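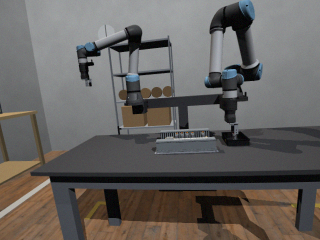 Dalva Xavier asks under my last lesson how she can cut her ghost story to 1,000 words when every sentence in it seems necessary to her. She has tried to remove the adjectives, she writes, and after one evening she was only two lines shorter.

I had the same trouble with my story "The Ferry to Trallitz", so I will explain how I work now. You need a printed copy, a pencil and one free evening.

Step 1. Read the whole story without the pencil in your hand. Then write on a separate paper what happens, in two sentences. If you need five sentences, you have probably two stories, and you must choose one of them.

Step 2. Find the place where something changes for the first time. In my story it was when the widow sees a wet coat on the hook. Before this moment I had a full page about weather and the harbour. I put a line through the page and began with the coat.

Step 3. Make a circle around each person who has a name. Can one of them do the work of another? I had a ferryman and also a ticket seller, Coutinho. I gave Coutinho the boat, and the ticket seller went away together with his long greeting.

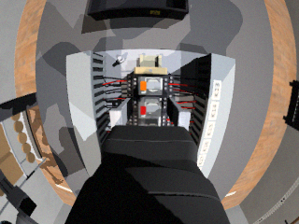 Keep the removed parts in a second file, with the title of the story and the month. It is easier to cut when you know that the page is still somewhere.

Step 4. Look at your dialogue. Remove the first and the last line of every conversation and read it aloud. Very often the talk is still clear. If it is not, put back only one of the lines.

Step 5. Now you may go to the adjectives. Dalva started with this step, and I think it is why the work was so slow for her.

My story finished at 823 words. Rajeshwari Nair read it for me and asked for one thing back, a sentence about the smell of the rope, and I put it back. Ask your reader only where they stopped or got lost. Do not ask if they liked it, this question comes later.

In the next lesson I will write about endings.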